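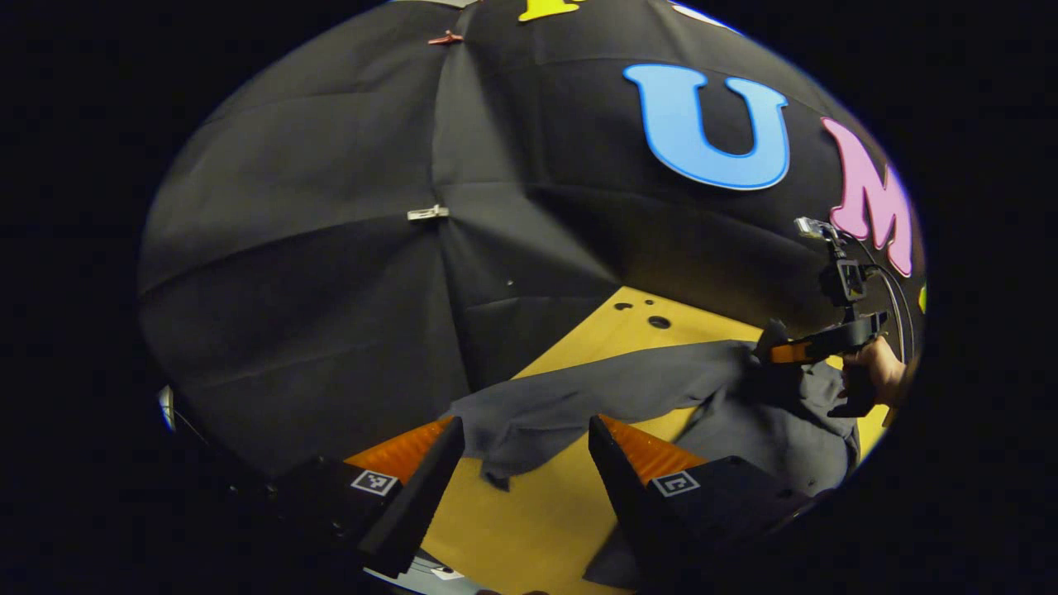

Opinion > Machines at Work > Safety

News Opinion Letters Archive About

The Pinch Nobody Logged

By Debora Rizzi

Print this page E-mail this page

In April a clothes-folding machine at the Flonberg laundry closed on a woman's sleeve and kept closing. Her name is Rozália Slanina. She had reached in to straighten a shirt collar while the two arms were stopped, and the arms were stopped because the software was deciding what to do next. It decided. She got her wrist out with a bruise and a torn cuff, finished her shift, and filled in the form the next morning.

The company that built the machine, Plillent, put out a statement of five paragraphs. I have read it more often than I care to admit. The word "unexpected" comes up four times. I would like to know what was unexpected. A gripper trained to find the edge of a piece of gray cloth and pinch it found the edge of a piece of gray cloth and pinched it. Slanina's work smock is gray. Nearly everyone's is.

The explanation on offer is that the folding program, Flundotis, had "limited exposure to occupied garments." In plain words, it learned from people folding shirts with hand-held grippers, and in all those sessions the shirts were empty. Plillent says it used 1501 of them. I have no reason to doubt the number. I do doubt that it means what the sales people think it means. If every one of those sessions shows cloth with no arm inside it, then the machine has been taught, 1501 times over, that cloth never has an arm inside it.

I put this to Satish Reddy, who spent years repairing presses and now writes safety manuals. He was less impressed by my point than I was. "The training isn't the fault," he told me. "You never let the training be the thing that keeps a hand safe. You put a limit on the grip and a switch on the gate, and then the program can be as stupid as it likes." The machine at Flonberg did have a switch on the gate. It had been bypassed in the second week, since opening the gate forced a full restart and a full restart took 90 seconds. A shift that stops a dozen times loses a good part of an hour's work that way, and the shift leader is the one who gets asked where it went.

So we can blame the shift leader, and Plillent's statement does lean in that direction. "Site practices departed from guidance." They did. I would point out that the guidance was written by people who had never needed to free a stuck collar with a cart of wet sheets waiting behind them. A stop that costs 90 seconds is a stop people will find a way around, and any engineer who has spent a day on a laundry floor knows it.

Then there is the grip itself. The soft ridged pads on these fingers are sold as gentle, and on a cotton shirt I am sure they are. Manouchehr Vahidi, who runs a small testing shop out of the old Tehrani building, has been asking makers for years to publish how hard their grippers squeeze when something fails to give. Most send him a brochure. One sent him a video of an egg. He would like a figure, taken at the fingertip, with the power on and the program confused – which is the only condition that matters to a person with her wrist in the way.

I should be fair to the other side. Necati Uçar manages Flonberg, and he didn't have to talk to me. He says the machine has folded well for most of its time there, that folding by hand ruins shoulders and thumbs, and that two of his people asked to be moved onto the robot line. I believe him. I have folded hotel linen for a summer and I wouldn't wish it on anyone. He also says the new update includes a "human presence check," and that he has been told it works.

Told by whom, and tested on what? Plillent's notes give the update a single line. They don't say whether anyone put on a gray smock and reached in. They don't say whether the bypass can still be done with the same bit of wire, and when I asked Uçar he said he would have to look.

The machine goes back into service next month. Before it does, I would ask for the squeeze figure in writing, a gate that restarts in the time it takes to close it, and one afternoon of trials with a dummy arm in every kind of sleeve the place handles. Plillent could do all of that for less than it spent on the statement. Slanina has asked to go back to the ironing line, and so far she has been told there's no opening.

Print this page E-mail this page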